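Hondo 校车乘车管理系统 管理端用户手册
第四章 学年初始设置

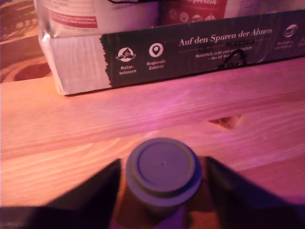 分类：管理员文档 > 学区级设置 > 乘车与站点

本章适用于学区级管理员账号和学校级管理员账号。标有“学区”字样的步骤仅学区级账号可以执行，学校级账号登录后相应菜单显示为灰色。

4.1 开始之前

执行本章操作前，应具备下列条件：

系统版本为 Hondo 6.2 或更高版本。版本号显示在登录页右下角。
上一学年已归档。未归档时，“新建学年”按钮不可用，归档步骤见第三章 3.7 节。
学生名册已按 Irik 格式导出，文件编码为 UTF-8。
各校已提交本学年的到校时间和离校时间。
车辆清单中每辆车的核定载客数已经核对。

注意：学年初始设置期间，家长端的乘车申请入口自动关闭。入口在 4.8 节的发布操作完成后重新开放。请提前在家长端公告栏登载关闭时段。

4.2 新建学年（学区）

1. 用学区级账号登录管理端，进入“系统 > 学年”。
2. 单击“新建学年”，在弹出的窗口中填写学年名称。名称最长 30 个字符，可使用汉字、字母、数字和连字符，不可使用斜杠和引号。
3. 填写学年起止日期。结束日期必须晚于开始日期，且不得与任何已有学年重叠。
4. 在“沿用上学年数据”一栏勾选需要带入的项目。可选项目包括：站点、线路、车辆、司机与随车照管员名单、校历中的固定假日。
5. 单击“保存为草稿”。

此时学年状态为“草稿”。草稿学年只在管理端可见，家长端和车载终端仍读取当前学年的数据。

说明：沿用线路时，线路上的学生分配不会一并带入。学生分配须在 4.6 节重新生成。沿用站点时，上学年标记为“停用”的站点默认不带入；需要恢复的，在新学年的站点列表中单击“显示停用项”，逐个启用。

说明：司机名单带入后，证件有效期早于学年开始日期的人员以黄色底纹显示，在更新证件信息以前不能分配到线路。

4.3 导入学生名册

4.3.1 文件要求

名册文件为一张二维表，首行为字段名。下列字段为必填项：

学籍编号
姓名
学校代码
年级
班级
家庭住址（区、街道、门牌三列）
联系电话
是否半日制

下列字段为选填项：

第二住址
照管需求代码
兄弟姐妹学籍编号
备注

字段顺序不限，字段名须与上文完全一致。多余的列会被忽略，并记录在导入日志中。

“是否半日制”一列填写“是”或“否”。该列留空的，按“否”处理。半日制学生的中午返程与全日制学生的下午返程属于不同班次，填错会导致学生出现在错误的乘车名单中，导入前须由各校核对。

4.3.2 导入步骤

1. 进入“学生 > 导入”，在右上角的学年下拉框中选择新建的草稿学年。
2. 单击“选择文件”，选中名册文件。单个文件最多 5000 行，超出时须拆分。
3. 单击“预检”。预检只读取文件，不写入数据库。
4. 查看预检结果。结果分三类：绿色为可导入，黄色为可导入但有缺项，红色为不可导入。
5. 如有红色记录，单击“下载错误清单”，在原文件中修改后重新预检。
6. 红色记录为零时，“正式导入”按钮变为可用。单击该按钮。
7. 等待进度条走完。导入期间可以离开此页面，但不可退出登录。

导入结束后，页面顶部显示汇总行，格式如下：

共 3,612 条，新增 640 条，更新 2,934 条，未变 38 条

各项之和应等于总条数。不相等的，将导入日志发送至 Rerex 技术支持，在得到答复以前不要进行 4.6 节的操作。

4.3.3 预检错误代码

E101 学籍编号重复。同一文件中出现两条或两条以上相同编号的记录。保留正确的一条，删除其余。
E102 学校代码不存在。核对“系统 > 学校”中的代码表。新设学校须先建校再导入。
E103 年级与学校不匹配。例如小学代码下出现初中年级。
E104 住址无法解析。门牌号缺失，或街道名称与地名库不符。
E105 电话格式错误。固定电话须带区号，区号与号码之间可用连字符。
W201 备注超长。超出部分将被截断，记录仍可导入。
W202 兄弟姐妹编号未找到。对方可能尚未导入，全部文件导入后再次预检即可消除。
W203 照管需求代码未启用。代码保留，但不参与分配计算。

4.4 核对住址与步行距离（学区）

系统根据住址坐标和学校大门坐标计算步行距离，据此判断学生是否具备乘车资格。

1. 进入“资格 > 距离规则”。
2. 按年级段填写最低步行距离，单位为米。年级段由学区自行划分，各段之间不得有空缺。
3. 在“距离类型”中选择“道路距离”或“直线距离”。默认值为“道路距离”。
4. 单击“重新计算”。
5. 计算结束后，进入“资格 > 待核对”，处理坐标可信度为“低”的记录。

处理待核对记录时，单击学生所在行，右侧出现地图。拖动图钉至正确位置，单击“确认坐标”。确认后的坐标不再被批量计算覆盖，除非学生住址本身发生变更。

注意：更改“距离类型”会使全部学生的资格重新判定，包括已经人工批准的例外。需要保留人工例外的，先在“资格 > 例外”中单击“锁定全部”。

4.4.1 危险路段

学区认定的危险路段可绘制在地图上。步行路线必须经过危险路段的学生，不论距离远近，一律判定为具备乘车资格。

1. 进入“资格 > 危险路段”，单击“新增”。
2. 在地图上依次单击路段的起点、拐点和终点，双击结束。
3. 填写依据文号和适用年级。
4. 选择生效时段：全天、仅上学、仅放学。
5. 保存后返回“距离规则”，再次单击“重新计算”。

绘制时应沿道路中心线单击。线条偏离道路超过 20 米的，系统提示“未匹配到道路”，该路段不会生效。

4.4.2 双住址学生

填写了第二住址的学生，须由学校级管理员指定各住址对应的日期。可按周次轮换，也可按星期指定。未指定的，只按第一住址计算，第二住址仅作存档。两个住址分别判定资格，可能出现一个住址可以乘车而另一个住址不可以的情况，此时名单中以半圆符号标注。

4.5 站点与线路

4.5.1 新增站点

1. 进入“线路 > 站点”，单击“新增站点”。
2. 在地图上单击停靠位置，填写站点名称。站点名称应使用路口或小区名，不要使用学生住户的姓名。
3. 选择停靠侧：左侧、右侧。停靠侧决定学生是否需要横过马路。
4. 填写可容纳的候车人数。
5. 单击“保存”。

警告：停靠侧填写错误时，系统可能将需要横过马路的低年级学生分配到该站点。每个新增站点均须由学区派人到现场核对停靠侧，并在“现场核对”栏中登记核对月份。未登记的站点可以参与草稿分配，不能发布。

4.5.2 建立线路

1. 进入“线路 > 线路列表”，单击“新建线路”。
2. 填写线路编号，选择班次类型：上学、中午返程、下午返程、课后活动返程。
3. 从左侧站点栏中将站点依次拖入右侧。首站至末站的顺序即为行驶顺序。
4. 选择目的学校。一条线路可以对应多所学校，对应多所时须分别填写各校的到达时间。
5. 选择车辆。车辆的核定载客数显示在下拉框右侧。
6. 填写首站发车时间，单击“推算各站时间”。
7. 检查推算结果，必要时手动修改个别站点的时间。手动修改过的时间显示为斜体。
8. 单击“保存”。

说明：推算采用该时段的历史行车速度。新建站点没有历史数据，系统以所在道路的限速乘以系数代替，系数可在“系统 > 参数”中修改。建议开学两周后重新推算一次。

说明：同一车辆可以承担多条线路。前一条线路的末站时间与后一条线路的首站时间之差小于“最短周转时间”的，保存时提示冲突。可以忽略提示强行保存，但发布检查会再次列出该冲突。

4.5.3 半日制中午班次

中午返程线路与上学线路分别建立，不可通过复制上学线路后反转站点顺序的方式生成。“复制并反转”功能只适用于下午返程。

中午返程线路须勾选“必须有人接站”。勾选后，车载终端在学生下车前显示接站人名单，照管员在终端上选择接站人后方可记录下车。

4.6 生成学生分配

1. 进入“分配 > 新建任务”，选择草稿学年和班次类型。
2. 设置分配条件：最大站点步行距离、最长乘车时间、满载率上限。
3. 选择是否启用“兄弟姐妹同线”。启用后，同校兄弟姐妹优先分配到同一线路的同一站点。
4. 单击“试算”。
5. 查看试算报告。满意后单击“采用”，不满意则单击“放弃”，修改条件后再次试算。

每个班次类型须单独执行一次任务。四个班次类型之间没有先后要求，但上学班次未采用时，其余班次的“与上学同站”条件不起作用。

试算报告包含下列内容：

已分配人数和未分配人数
各线路满载率
乘车时间最长的线路及其时长
因条件冲突而未分配的学生清单及原因代码

4.6.1 未分配原因代码

N01 范围内无站点。在最大站点步行距离内没有启用的站点。
N02 线路已满。范围内有站点，但所有经过的线路均达到满载率上限。
N03 超过最长乘车时间。
N04 需横过马路且年级不符。
N05 照管需求与车辆不匹配。例如需要轮椅升降装置，而经过的车辆均未配备。

处理 N02 时，优先检查是否有家长已声明不乘车而学生仍占用座位的情况。进入“学生 > 乘车意愿”，筛选“未回复”和“不乘车”，核实后执行“释放座位”。释放座位不会删除学生的乘车资格。

处理 N05 时不要提高满载率上限，该参数与照管需求无关。应在 4.5.2 节中更换车辆，或为该生单独建立线路。

4.6.2 手动调整

1. 进入“分配 > 按学生”，搜索学籍编号或姓名。
2. 单击“更改站点”。地图上显示可选站点，不满足条件的站点为空心圆。
3. 选择站点，填写更改原因。原因为必填项。
4. 单击“保存并锁定”或“仅保存”。

“仅保存”的调整在下次采用新试算结果时会被覆盖。“保存并锁定”的调整予以保留，并计入该线路的载客数。锁定记录过多会降低试算质量，学年开始前应清理一次上学年遗留的锁定原因。

4.7 同步车载终端

Hondo 支持 Naqvi 系列车载终端。其他型号的终端只能接收名单，不能上传刷卡记录。

1. 确认终端已安装在车内固定支架上，点火开关处于接通位置。
2. 在终端主屏上按“设置”，输入四位管理码。首次使用的管理码印在终端背面的标签上。
3. 按“绑定车辆”，输入车辆编号。
4. 终端显示校验码。在管理端进入“车辆 > 终端”，在同一车辆的一行中输入该校验码。
5. 管理端状态由“待绑定”变为“已绑定”后，在终端上按“立即同步”。
6. 同步结束后，终端主屏显示学年名称和线路编号。核对两者是否正确。
7. 用测试卡刷卡一次，听到一声短音为正常，两声短音为卡片未登记，一声长音为终端未取得名单。

注意：同步过程中不要关闭点火开关。中途断电的，终端保留旧名单，并在主屏左上角显示感叹号。重新通电后须从第 5 步开始操作。

注意：一台终端只能绑定一辆车。车辆送修、临时换车时，不要重新绑定，应使用“临时替换”功能，见第六章 6.3 节。

4.7.1 终端指示灯

绿灯常亮：已联网，名单为最新。
绿灯闪烁：正在同步。
黄灯常亮：未联网，使用本机名单。刷卡记录暂存，联网后自动上传。
黄灯闪烁：存在未上传的记录，且暂存空间即将用尽。
红灯常亮：终端故障或未绑定。
不亮：未通电，或亮度被设为零。

黄灯常亮超过一个运行日的，应将车辆停放在有信号的位置，手动按“立即同步”。

4.8 发布检查与发布（学区）

1. 进入“系统 > 学年”，在草稿学年所在行单击“发布检查”。
2. 等待检查结束。检查项目分为“阻止”和“提示”两级。
3. 逐条处理“阻止”级项目。全部处理完毕前，“发布”按钮不可用。
4. 查看“提示”级项目。可以单击“已知悉”逐条关闭，也可以保留。
5. 单击“发布”，输入当前账号的密码。
6. 选择家长通知方式：立即发送、定时发送、不发送。
7. 单击“确认发布”。

“阻止”级项目包括：站点未登记现场核对；线路未指定车辆；线路载客数超过车辆核定载客数；中午返程线路未勾选“必须有人接站”；存在未采用的分配任务；校历中没有任何上课日。

“提示”级项目包括：车辆周转时间不足；线路只有一个站点；学生往返站点不同；终端超过规定时间未同步；联系电话为空号或重复。

警告：发布后，原学年自动转为“已结束”，其线路停止接收刷卡记录。不要在车辆运行时段发布。建议发布时间为 19:00 以后。

说明：定时发送的通知以发送时刻的分配数据为准。发布之后、发送之前所作的调整会反映在通知中。选择“不发送”的，可稍后在“通知 > 批量”中手动发送，模板名称为“学年站点通知”。

4.8.1 撤回发布

发布后 24 小时以内，且尚未产生任何刷卡记录的，可以撤回。

1. 进入“系统 > 学年”，单击“撤回发布”。
2. 填写撤回原因，输入密码。
3. 撤回完成后，原学年恢复为“进行中”，新学年恢复为“草稿”。
4. 对所有已同步的终端重新执行 4.7 节第 5 步和第 6 步。

已经发送的家长通知无法收回。撤回时系统不会自动发送更正通知，须由学区另行编写。

4.9 学校级管理员的后续操作

发布完成后，各校管理员应在开学前完成下列工作：

1. 进入“学校 > 乘车名单”，按班级打印名单，交班主任核对。
2. 对名单中标有“照管”字样的学生，确认随车照管员已收到说明。
3. 在“学校 > 离校安排”中登记不乘车学生的离校方式：步行、家长接、课后活动。
4. 为新生发放乘车卡。进入“学生 > 乘车卡”，将卡放在读卡器上，单击“写入”。写入过程中不要移动卡片。
5. 抽取部分乘车卡在校内读卡器上试刷，核对屏幕显示的姓名和线路。

乘车卡可以跨学年使用。卡面信息不变的学生无须换卡，系统在发布时自动更新卡号与线路的对应关系。转学学生须交回旧卡，由转入学校重新写入。

4.10 常见问题处理

现象：导入后学生人数少于文件行数。
处理：检查文件末尾是否有空行，再查看导入日志中是否有被忽略的记录。系统不导入学籍状态为“已离校”的记录。

现象：试算进度长时间停在同一位置。
处理：不要刷新页面。进入“系统 > 任务”，查看任务状态。状态为“排队”的，等待前一任务结束；状态为“中断”的，单击“重新开始”。

现象：家长端显示的站点与管理端不一致。
处理：确认管理端右上角所选学年为“进行中”的学年。两者学年一致而站点仍不同的，请家长退出后重新登录。

现象：终端显示的线路编号为空。
处理：该车辆当日没有线路，或校历将当日标为假日。检查“校历”中的设置，修改后重新同步终端。

现象：站点时间在发布后发生变化。
处理：查看“线路 > 变更记录”。执行过“推算各站时间”的，非斜体时间会被更新。需要固定某站时间的，手动输入一次相同的时间并保存，使其显示为斜体。

现象：学校级账号看不到新学年。
处理：发布前属正常情况。需要学校级账号参与草稿核对的，由学区级账号在“系统 > 学年 > 可见范围”中勾选相应学校。

上述处理无效时，记录页面底部的错误编号和出现时间，通过管理端“帮助 > 提交工单”联系 Rerex 技术支持。提交工单时不要附带含有学生住址的名册文件。

下一章：第五章 日常变更与临时乘车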